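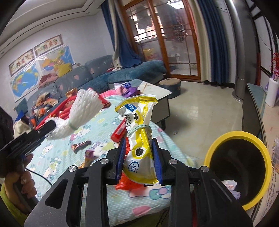 Why do people close a half-eaten snack packet instead of finishing it? Mostly to put a small obstacle between themselves and the next bite, going by what our diarists told us.

4.2 Closing things up

I came into this part of the study expecting to write about freshness. Dorota Zalewska and I had a whole coding category ready for it (stale, soft, crunchy, gone off), and we used it far less than we thought we would. What we got in the diaries was page after page on fastening. People wrote about rubber bands, clothespins, bread tags, hair ties, the fold-and-tuck, the fold-and-sit-a-jar-on-it. One person in Lambridge keeps a drawer just for closures and was a bit offended when we asked if it was a junk drawer.

Figure 4. A snack wrapper with an elastic band around its middle.

We sorted the entries by what the writer said the closure was for. Keeping food fresh came up, of course, but usually as an afterthought. The more common idea was pausing. A packet with a band on it is "put away" even when it's still on the arm of the couch, and our diarists were very clear on that point! A packet left open is still being eaten, even if it sits there until bedtime. Jericho Evangelista, who did the second round of coding, started calling these soft stops, and the name stuck with the rest of us.

Soft stops don't work the same way in every home. In the Lellow households, where most of our diarists lived with roommates, a closed packet also carried a message about sharing. Several people said they'd happily take a chip from an open bag in the kitchen but would never undo someone else's band to get at one. In the Clondbridge homes, mostly parents with young kids, it ran the other way — the kids treated a fastened bag as fair game and the parents had given up and moved the good stuff to a high shelf.

I should say something about how thin some of this is. We had some 3,000 diary entries in all, but people write more when they're pleased with themselves, and I suspect the evenings when a packet got opened, closed and opened again are underreported. The Tikkanen diary form didn't help us either. It asked for one line per snack, so a person who came back to the same packet twice had to decide whether that was one snack or 2, and they decided differently. We left those entries as written and flagged them. Dorota wanted to drop them, I didn't, and the counts in Section 5 are given both ways.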